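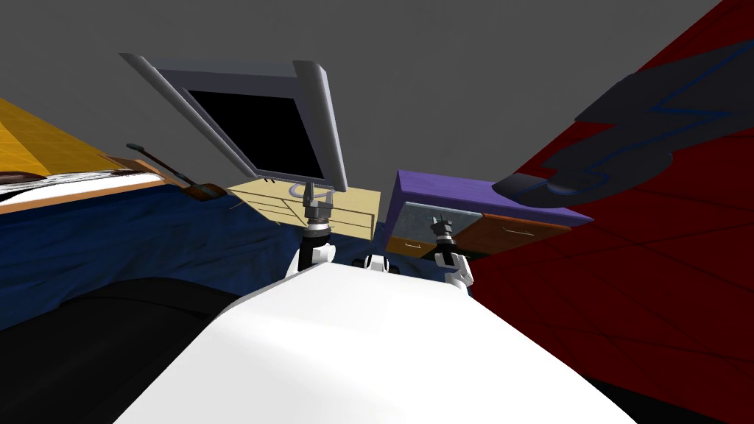

A dark screen on the desk.

Moving my storage from Nultia to Goltance

March 5, 2018
4 min read

This site uses cookies to remember your settings. By continuing you accept them.

In my last post I wrote that I would leave the fishing guide for later and first finish the subject of storage in Skonard. Two people wrote to me about the transfer fee, so I think the subject is interesting for more players than only me.

When I started to play, I put everything in the bank in Nultia. It is the first city you see and the bank is close to the gate. I did not know then that each city has its own bank and that the items do not travel between them. After the beginner quests all my work was in Goltance, on the other side of the map, and my ore, my leather and my winter cloak were still in Nultia. I walked back for the cloak many times.

There are 2 ways to move the items. You can carry them yourself, or you can pay the caravan. The caravan takes a fee for each stack, not for each item, and this is the important thing to understand before you begin. A stack of ore holds up to 300 pieces. If you send a full stack, you pay one fee. If you send three pieces of ore, you pay the same fee. I had many small stacks left over from crafting, and the first evening I sent them as they were. It was an expensive evening.

So before you send something, open the bank and use the button "Combine." It is in the lower corner of the bank window and it is very small. It combines only items of the same quality, so fine ore and common ore will stay apart. If you have the crafting skill, you can also melt the common ore into bars first. Bars take less space, and in Goltance the furnace has always a long line in the evenings.

The quest items are a different problem. The caravan does not accept them, and the message you get is only "This cannot be sent." I had a box of old letters from the Rafferty quest line and I could not remember if I still needed them. I asked Signe Brynjólfsdóttir from my guild, and she told me to look in the journal under finished quests. If the quest line is there with a gray title, the letters can be destroyed. Mine was gray. I kept one letter anyway, the one with the drawing of the lighthouse.

When everything was moved I had 174 free slots in Nultia and almost none in Goltance. I bought one extension for the Goltance bank and I do not plan to buy a second. The price becomes double each time — I think this is too much for a shelf.

One more thing about the caravan. It leaves when you confirm, but the items arrive only after you log out and in again. I did not know it, and I stood at the counter and waited. The clerk there has four different sentences and I know all of them now.

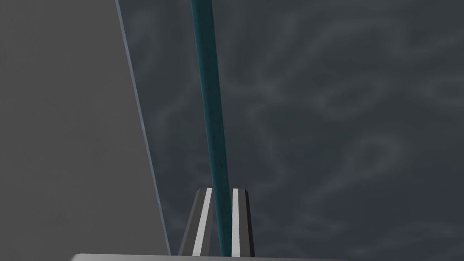 Can another player take my items while the caravan is on the way?

Your items are safe during the transfer. The attacks on the road are only for the caravans of the guild war, and those use a different menu.

I also want to say something about mounts. If you choose to carry the items yourself, take the mule and leave the horse in the stable. The horse is faster, but with heavy bags it goes at walking speed, and the mule keeps its speed until the bags are full. For the leather I made the trip with the mule and it cost me nothing except the bridge toll.

Next time I will write about the fishing, as I promised. I still need to catch the gray eel, and for this it must rain at the lake.

Recent posts
Which profession to choose first in Skonard
My guild house, before and after
Cheap food for long trips
How to read the Goltance market board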